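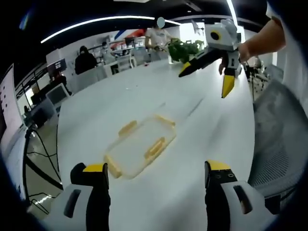 Page last modified: 2018-09-09

The Container on the Table
Food storage in the shared workplace

The clear plastic food container has become a standard item of office life in Zeltivstead. It travels to work in the morning, spends several hours in a refrigerator or on a table, and goes home in the evening, usually empty. In the Schwaiger building, where over 300 people share 2 kitchens, the question of how such containers are chosen, used and returned has received steady attention since 2015.

Glykeria Gkikas, who oversees shared facilities at the building, regards the transparent wall as the most useful feature of the modern container. Contents can be identified without opening the lid, and forgotten food is found sooner. The older opaque tubs, many of them reused from grocery purchases, were frequently left at the back of a shelf until the April cleaning.

Closure is the second consideration. Containers with locking latches hold a lid in place on all sides and are well suited to soups and dressed salads. The latches do require care. They should be opened one at a time, with the thumb under the free edge, and should never be used as handles. Food residue tends to gather at the hinge — a soft brush removes it more easily than a sponge.
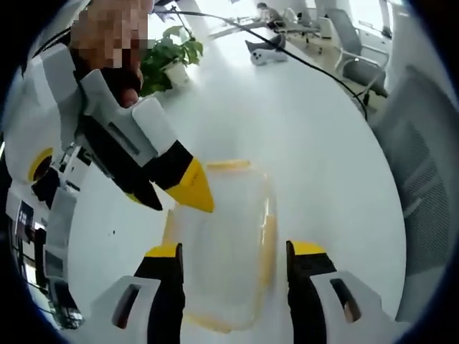 A clear container with yellow edging stands on a white tabletop.

Color serves a practical purpose as well. A yellow latch or rim is easy to see against a pale surface, and a household that keeps to one color can match lids to bases in little time. Staff at the Brenberg annex took up this approach for the containers kept in the common cupboard, and the number of unmatched lids has fallen noticeably.

The table itself deserves equal thought. A large round table allows colleagues to set out several dishes and reach them from any side, and a white top shows spills at once.

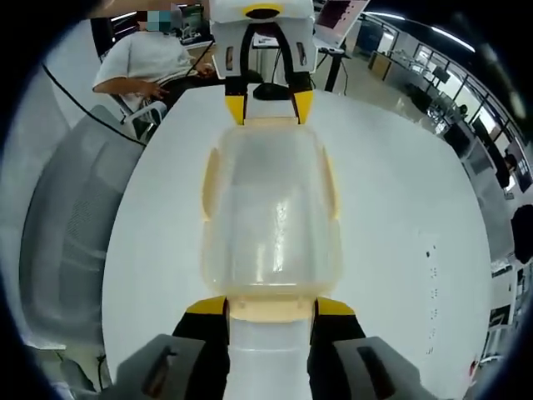
It should be wiped before and after use with a damp cloth and mild soap, working from the center toward the rim. Cables and computer accessories are best moved to a desk before food is served. A potted plant may remain, provided that it does not take the place of a diner.

Containers left overnight at the Schwaiger building are washed and placed on the open shelf in Room 209, where they may be collected until the end of the following week. Owners are asked to mark both the lid and the base. Labels for this purpose, supplied by the Plelness stationery office, are kept in the drawer beneath the shelf.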